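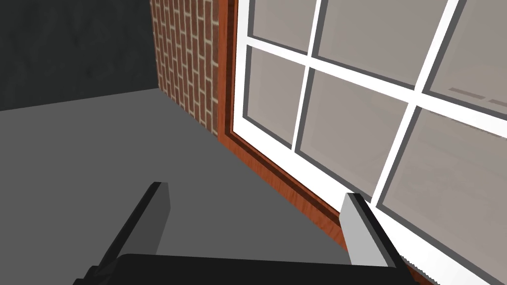

Sigo sin firmar el presupuesto de Boreck. La pinza de dos dedos, en la simulación, llega hasta la esquina baja de la ventana y se queda a nada del marco de madera, y con eso Ruoxi Deng ya quiere pedir dos brazos para agosto. Yo no lo veo. En el render los cristales no tienen chorretones ni la madera está hinchada.

La oferta incluye 40 horas de puesta en marcha y 7 de formación – los desplazamientos van aparte, claro. Pregunté a Sernitz por un alquiler y me contestaron con un catálogo.

Fongchan Paisan propone comprar solo la pinza y probarla con el brazo viejo. Eso sí lo pagaría.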